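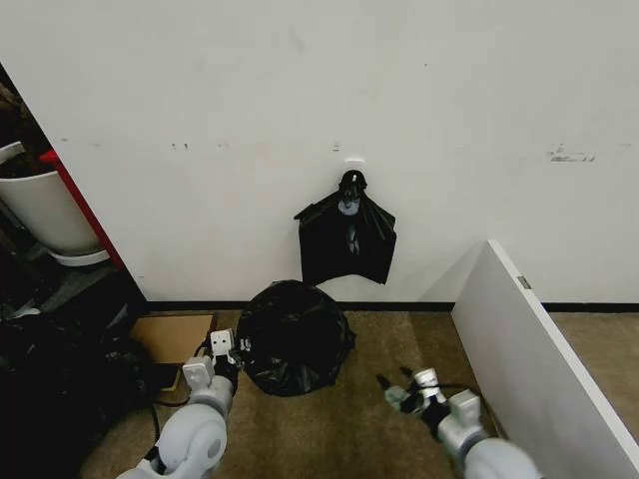
Black bag on the wall hook, bench room.

December, entry 4. Extraction bench, Plultton hemp lot

Purpose of this entry: to record the second comparison of the Plultton and Modstead flower lots, and to note a change in the drying step that colleagues should follow from now on.

Both lots were received as whole dried flower and logged on arrival. The Modstead lot was milled first and the Plultton lot second, with the mill brushed out and wiped with ethanol between the two. Jars were labeled on the lid and on the side. In the first comparison only the lids were labeled, and two lids were swapped during weighing. Those results have been struck from the summary sheet and should not be quoted.

Extraction followed the usual written method: cold ethanol, 20 minutes on the shaker, filter, repeat once, combine. The Plultton extract was darker than the Modstead extract after the second filtration. This was also noted last time and is most likely chlorophyll from the finer grind. A coarser screen will be tried before any carbon treatment is considered.

Drying step. The older method calls for the milled material to be dried in an open tray before weighing. Three trays of the same Modstead material gave three different moisture losses, and the tray nearest the oven door was the outlier each time. Effective immediately, trays are to be turned front to back at the halfway point and the turn initialed on the sheet.

CBD by liquid chromatography: the peak for the Modstead extract came in clean, with an area of 1,639 on the diluted sample. The Plultton peak has a shoulder on its trailing side – possibly CBG, possibly a worn column – and has not been integrated. The column has had heavy use since summer. The Purba reference standard will be run alone before the sample is repeated. If the shoulder appears there too, the column is to be replaced and both lots run again.

THC was below the reporting limit in the Modstead extract. No figure is given for Plultton until the chromatography question is settled. Staff are reminded that draft values are not to be sent to the growers, even when requested by telephone.

Carrier oil: the Sirkier coconut oil had set solid in the cold cabinet and was warmed in the water bath before use. Bottle 9 had a cracked cap and was discarded. The remaining bottles are on the middle shelf.

Outstanding:
Purba standard, fresh dilution, run alone
Coarser screen for the mill – check the drawer under the balance before ordering
Correct the lid-only labeling instruction in the written method
Retained samples of both lots to the freezer, top rack

Shaker switched off and bench cleared at 5:40 p.m.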